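Covatdale Toy Library Help Desk
Ticket: Return reminders going out a day early
Program: Kindley (catalog and loans)
Status: Closed
Opened by: Plullum branch, front desk

Hello, and thank you in advance for your patience with me, as I know I tend to write these long. Our families have started getting their "please bring it back" emails a full day before the toys are due. The pretend food sets seem to be the worst of it, and those are the ones people like to hang on to until the very last minute, so we've had some puzzled parents at the desk this month.
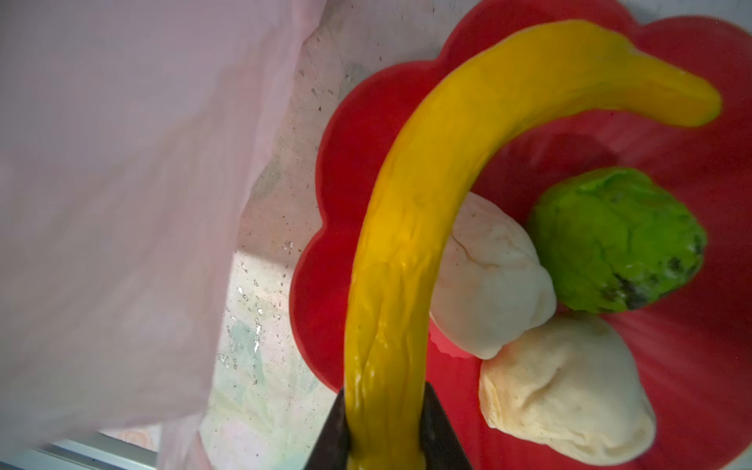
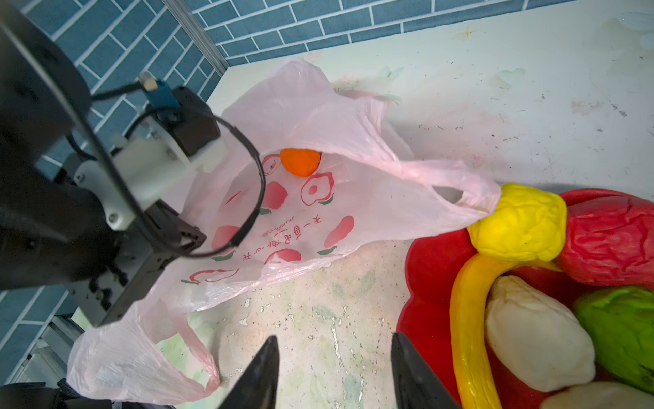 The red plate with the petal-shaped rim, and the pink bag with apples printed on it.

What we are seeing

When I open a loan in Kindley, the due date looks perfectly right. The printed slip is right too. It's only the email that has the wrong day in it, and it goes out early as well, as though it truly believes what it is saying. I checked 20 loans against the paper slips, one after another with a cup of tea, and 7 of them had the wrong day in the email. The other thirteen were fine, which made me doubt my own eyes, so I went back through the whole pile and got the same answer.

Nothing has changed on our side that I can think of. We did move the desk computer closer to the window in September, but I can't imagine that matters. The printer is also a bit slow, though it has always been slow and I'm not asking you to look at it!

Reply from help desk, 9:40 a.m.

Thank you for checking those by hand, that saved us a good deal of guessing. The window is not to blame, I promise. Could you tell us what time of day the seven wrong ones were checked out? You'll find it under Loan Details, on the second tab, in small gray print. And would you try logging out of Kindley and back in again, then sending one test reminder to the branch's own address? I don't expect it to cure anything, but I'd like to cross it off.

Reply from Plullum, 11:15 a.m.

Logged out, logged in, sent the test. It came through with the right day in it, so I got excited for a moment, and then I sent a second one for a puzzle loan and that was wrong. The puzzle, so it isn't only the food sets after all. I'm sorry if I sent you down the wrong path there.

The small gray print was a great help once I found my other glasses. All seven of the wrong ones were checked out in the evening, during our late opening. The good ones were all mornings or early afternoons.

Reply from help desk, 1:05 p.m.

You've found it, or very nearly. Kindley keeps the time of each loan along with the date, and the email part of the program is a separate piece called Tjoa that does its own sums. If the two are set to different time zones, anything checked out late in the day can land on the wrong side of midnight. I looked at both. Kindley is set to local time for your branch. Tjoa was put back to its factory setting when we updated it, and I should have caught that at the time. My apologies to you and to the puzzled parents.

Steps taken

1. Paused all outgoing reminders for Plullum.
2. Opened Tjoa settings, Region, and changed the time zone to match the branch.
3. Restarted the mail service and waited 15 minutes for it to pick up the change.
4. Rebuilt the reminder list from the loan records. There were 1,242 records to go through, closed loans included, and it finished without complaint.
5. Sent test reminders for one morning loan and one evening loan. Both showed the correct day.
6. Turned reminders back on.

Please don't edit any due dates by hand. If you have already changed one or two to make the email come out right, let us know which, as those will now be a day late.

Reply from Plullum, 4:30 p.m.

Oh dear, I did change one. It was the wooden train, and I've put it back to what the slip says. I also sent myself reminders for all seven of the troublesome ones and every single one has the right day now, so I'm very happy and I've told the evening desk they can stop writing corrections on sticky notes.

One small thing while I have you, and please do say if it needs a ticket of its own. Is there a way to make the gray print on the second tab any bigger?

Reply from help desk, 4:50 p.m.

There is! View, then Text Size, then Large. It will ask you to close the loan window and open it again. I'm closing this ticket now, but replying to it will open it back up if another early reminder slips through.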